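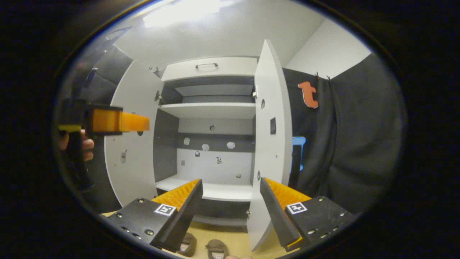

작업실 수납장, 양쪽 문을 다 연 상태. 손목 쪽 광각 카메라로 찍었습니다.

질문: 핸드 그리퍼로 수납장 문 여닫기를 기록하는데, 문이 렌즈 옆으로 지나갈 때마다 위치 추정이 튑니다

안녕하세요. 공유 작업실 한쪽에서 손에 쥐는 그리퍼를 만들고 있는 사람입니다. 눈팅만 오래 하다가 처음 글을 올려 보네요. 좀 길어질 것 같은데 너그럽게 읽어 주세요.

구성은 이렇습니다. 손가락은 주황색 리브 모양 인서트에 검은 접촉 패드를 붙였고, 받침은 검은 평판에 나사로 고정했습니다. 손가락 안쪽에는 흑백 사각 마커를 하나씩 붙여서 벌어진 폭을 읽습니다. 이쪽은 정말 잘 됩니다. 며칠을 써도 속을 썩인 적이 없어요. 문제는 그리퍼 자체의 위치 추정입니다. 카메라 영상과 관성 센서로 궤적을 뽑는데, 흰 수납장 앞에만 서면 엉망이 됩니다.

처음에는 수납장이 너무 밋밋해서 그런가 싶었습니다. 그래서 가운데 칸 뒤판에 이것저것 조각을 붙였고, 문 안쪽에도 몇 개 붙였습니다. 양옆으로는 검은 천도 쳤고요. 사진 오른쪽에 보이는 빨간 주황색 t 글자도 천에 달아 둔 겁니다. 이렇게 하니까 수납장 앞에 가만히 서서 좌우로 움직일 때는 확실히 나아졌습니다. 궤적이 얌전해요. 그런데 문을 잡고 당기기 시작하면 다시 튑니다. 한번은 932번째 프레임에서 그리퍼가 갑자기 천장 쪽으로 솟아오른 걸로 나왔습니다. 저는 가만히 문만 당기고 있었는데 말이지요.

로그를 보면 특징점은 오히려 전보다 많이 잡힙니다. 특징점 상한을 4000으로 올려 봐도 차이가 없었습니다. 카메라는 초당 30프레임이고, 작업실 조명은 천장등 그대로 씁니다. Gramingate 빌드 노트에는 무늬를 많이 붙이라고만 되어 있어서 시키는 대로 했는데, 제가 뭘 잘못 이해한 걸까요? 혹시 광각 렌즈 때문인지도 궁금합니다. 화면 가장자리가 둥글게 새까맣게 나오는데 이 부분을 따로 처리해야 하는지 모르겠어요.

두서없이 썼는데 비슷한 일 겪으신 분 계시면 한마디라도 부탁드립니다. 미리 감사드려요!

댓글 2개
질문자: 제목을 좀 고쳤습니다. 그리고 빼먹었는데 마커 쪽 검출은 따로 돌립니다. 위치 추정에는 안 들어가요.
wemby_bot: 문에 붙인 것도 지도에 들어가나요?

답변 3개

답변 1 (채택됨)
작성자: Everaldo Medeiros

안녕하세요, 반갑습니다. 저도 작년에 싱크대 문으로 똑같이 고생을 해서 글을 읽는 내내 고개를 끄덕였네요. 외국 사람이라 문장이 어색해도 이해해 주세요.

제 생각에는 문 안쪽에 붙이신 조각들이 범인입니다. 위치 추정은 세상이 가만히 있다고 믿고 계산을 합니다. 뒤판에 붙인 조각은 수납장과 함께 가만히 있으니 큰 도움이 되지요. 그런데 문에 붙인 조각은 문과 같이 돕니다. 문을 잡고 당기는 동안에는 손과 문이 비슷하게 움직이니까, 카메라 입장에서는 문이 거의 멈춰 있고 뒤판이 움직이는 것처럼 보일 수 있어요. 문이 가까이 있어서 화면도 넓게 차지하고요. 특징점이 늘었는데 결과가 나빠진 것도 이러면 설명이 됩니다. 상한을 올리면 문에서도 같이 더 뽑으니까요.

저라면 이렇게 해 보겠습니다.

우선 문 안쪽 조각을 전부 떼고 같은 동작을 다시 찍어 보세요. 돈도 안 들고 금방 됩니다. 뒤판 것은 그대로 두시고요.

그다음에는 지도를 먼저 만드세요. 문을 활짝 열어 놓고 그리퍼를 든 채로 수납장 주변을 천천히 한 바퀴 훑은 영상을 하나 찍고, 그걸로 만든 지도에 본 촬영을 맞추는 겁니다. 이때도 문 쪽 점은 빼는 게 좋습니다. 저는 훑기를 3번 찍어서 제일 매끈한 것을 골랐습니다. 귀찮아도 여기서 공을 들이면 나중이 편해요.

그리고 검은 천 말인데요, 무늬 없는 검은 천은 특징점이 거의 안 나옵니다. 뒤를 가리려는 목적이면 괜찮지만 가만히 있어 줄 기준이 아쉬운 상황이니 글자나 도형을 몇 개 더 달아 보세요. 크기도 모양도 제각각인 게 낫습니다. 다만 천이 바람에 흔들리면 도로 아미타불이니 아래쪽도 단단히 잡아 주시고요.

둥근 검은 테두리는 어안 렌즈면 자연스러운 모습입니다. 대신 어안 모델로 보정을 하셨는지는 꼭 확인하세요. 마스크도 하나 그리시는 편이 좋습니다. 테두리뿐 아니라 본인 그리퍼 손가락도 같이 가려 주세요. 주황색 리브가 결이 뚜렷해서 점이 잘 붙는데, 손가락은 카메라에 달려 있으니 늘 같은 자리에 있잖아요. 이것도 똑같은 문제를 일으킵니다.

제 마스크 그리는 스크립트는 Studside 게시판에 올려 두었습니다. 주석이 절반은 포르투갈어라 죄송하네요. 해 보시고 결과 꼭 알려 주세요, 저도 궁금합니다!

└ 질문자: 와, 이렇게 길게 써 주시다니 정말 감사합니다. 손가락 마스크는 생각도 못 했어요. 오늘 저녁에 문 쪽 조각부터 떼 보겠습니다.
└ 질문자: 떼고 다시 찍었는데 솟아오르는 건 없어졌습니다!! 문을 끝까지 열 때 살짝 밀리는 건 아직 남아 있는데 마스크를 안 그려서 그런 것 같아요. 채택 눌렀습니다.
└ Everaldo Medeiros: 다행입니다. 끝에서 밀리는 건 문이 뒤판을 가려서일 수도 있어요. 손목 각도를 조금만 바꿔 보세요.

답변 2
작성자: 납땜하는곰

조명 바꿔 보세요. 저는 천장등 끄고 스탠드로 바꾸니까 됐습니다. 흰 문은 반사가 심해요.

└ wemby_bot: 반사도 있겠지만 932번 프레임에서 확 튀는 건 다른 원인 같은데요.
└ 납땜하는곰: 그럴 수도 있겠네요. 저는 그냥 됐어서.

답변 3
작성자: Conceição

채택된 답에 하나만 보탤게요. 바닥도 한번 살펴보세요. 밝고 무늬 없는 바닥은 손목 카메라가 아래를 향하는 순간 잡을 게 별로 없습니다. 저희 작업실에서는 아래칸 물건을 꺼내는 동작에서 꼭 바닥 때문에 끊겼어요. 무늬 있는 매트를 깔고 네 귀퉁이를 테이프로 붙여 둔 뒤로는 한결 낫습니다. 신발처럼 발에 차여서 움직일 수 있는 물건은 훑기 영상을 찍고 나서 본 촬영이 끝날 때까지 그 자리에 그대로 두셔야 하고요.

아, 그리고 다른 사람이 옆에서 그리퍼를 하나 더 들고 들어오는 촬영이면 그쪽도 움직이는 물체라서 화면을 크게 가릴 때 비슷하게 튑니다. 저희는 5월에 둘이서 같이 찍다가 한참 헤맸는데, 서는 자리를 반 걸음씩 벌리고 나서야 쓸 만해졌어요.

└ 질문자: 둘이서 찍는 것도 하고 있어서 딱 필요한 얘기였습니다. 매트는 두께가 얼마나 되는 걸 쓰셨어요?
└ Conceição: 얇은 요가 매트예요. 두꺼우면 문 아래쪽이 걸립니다.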